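Drunedo – README

Student robotics club project, fall dataset. Pick-up-the-living-area tasks, two arms, head camera. Written fast before the November demo, will clean up later. If something is wrong open an issue or just fix it.

What's in here

121 episodes, all teleoperated by club members. One episode = one try at one task, start to stop. Failed tries are kept, see labels.

Folders:
episodes/ – one subfolder per episode, numbered
labels/ – one text file per episode, same number
splits/ – train and held-out lists
tools/ – playback script, label checker
old/ – ignore, don't delete yet

Each episode folder has the head video, joint positions for both arms, gripper open/close values, and the task sentence the operator was given. No audio.

Tasks

5 task sentences so far:
put the pillow back on the sofa
straighten the cushions
pick up the paper
move the cushion to the other end
free play (operator picks, writes the sentence after)

Free play is messy. Some of the sentences got typed up the next day and don't match the video that well. Leave it out for a first training run.

Rooms

Two. Gaken is the lounge with the long sectional. Fitzsimmons is the small seminar room, tables only, so no pillow tasks there. Room name is in the label file, first line.

Lounge episodes are mostly daytime. Blinds were wherever they were, we didn't set them. So exposure changes a lot between episodes, and sometimes inside one when the robot turns.

Labels

success / partial / fail / aborted. Partial means the object moved the right way but isn't where the sentence says. Two people labeled every episode, ties went to whoever was in the room. Aborted = operator hit stop, reason on line 3 if anybody wrote one. Line 3 is often blank, sorry.

Running it

Needs the Skarier playback package, get it from the club drive, not the old copy in tools. Video is 480 high. Then:

1. unpack everything in one place, paths are relative
2. run the label checker first, it lists missing files
3. run playback with the episode number
4. space to pause, q to quit

If the arms look ahead of the video your using the old copy of Skarier. See above.

Known problems

– 8 episodes have no right gripper values. Listed in splits/bad.txt
– strong window light in Gaken, floor near the glass washes out and small stuff on the carpet is hard to find
– people walk through. We kept those, a robot in a lounge has to deal with it. Faces are blurred wherever one shows
– carpet stripes confuse our depth estimate, worse up close

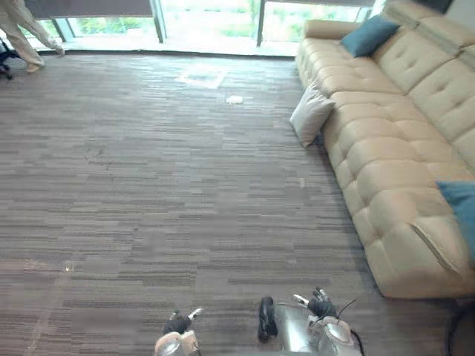
To do

– second pass on the free play sentences
– night episodes in Gaken, lights on
– write down the camera mount angle, it was changed once and we only have it on a sticky note
– decide on a license. Until then club and class use only, ask before you share it arround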